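Fluvville Tenants' Association, general meeting, January 2019

Held in the ground-floor room at Riltberg Court. 33 households signed in. The chair opened late, after a dispute over whether last meeting's minutes had been sent to everyone. They had been sent to everyone with email. The secretary was asked to put paper copies under doors next time.

**1. Minutes of the last meeting**

Accepted with one change. Item 4 said the landlord had "agreed" to repaint the north stairwell. Several members remembered the word "consider." Changed to "said it would consider."

**2. Heating charges**

Fomura, the company that took over billing in August, has written to all 367 apartments to say that the new meters will lower bills for "most residents." The letter gives no figure for "most" and doesn't say what happens to the rest. The chair has asked twice for the numbers behind the claim. The first reply was a brochure. The second was the same brochure with a cover note.

A member from the fourth floor read out her last two bills. The second was higher by $33, for a month in which she was away for nine days. Fomura told her by phone that this was an estimate and would be corrected. She asked when and was told "in the next cycle." No one present could say how long a cycle is.

One member spoke in favor of the meters. His bill has gone down and he thinks people should wait for a full winter before complaining. It was pointed out that he lives between two heated apartments and above the boiler room. He said that was beside the point. The meeting didn't agree on whether it was.

Agreed: members to bring copies of their bills, old and new, to the next meeting. The secretary will make a table. Until there is a table, the association will not repeat the claim about lower bills in its newsletter, even in quotation marks. 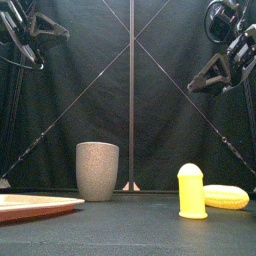
Does a tenant have to pay an estimated bill while it is being disputed?

The advice line told the secretary that the part not in dispute should be paid on time, with a letter saying which part is being held back and why. The secretary asked for this in writing and has not received it, so members should treat it as advice given over the phone.

**3. Elevator, east side**

Out of service again. The landlord's notice says the part is on order from Taipe Lifts. The same notice, with the same wording, went up the last time. A member who called Taipe directly was told they could not discuss a client's orders, so we don't know if there is a part, or an order.

The landlord has offered each household on the upper floors a $2 weekly credit while the elevator is out. After some laughter the meeting voted to turn this down and ask for a repair date. Two against, on the grounds that $2 is $2.

**4. Money**

Balance is $522 after the room fee and printing. A proposal to spend part of it on a banner was put off. The question asked was where the banner would hang and who would see it, and the proposer wanted time to think.

**5. Bike storage**

The landlord's plan shows racks where the trash bins are now. It doesn't show the bins anywhere. Chair to ask.

**6. Any other business**

- Laundry room lock is sticking. Reported three times. Will be reported again, by letter this time.
- Request for quieter doors on the second floor. Felt strips were suggested; the member has tried felt strips.
- Someone left a blue umbrella at the last meeting. The secretary still has it.

Next meeting in the same room, if the heating there is working. Bring bills.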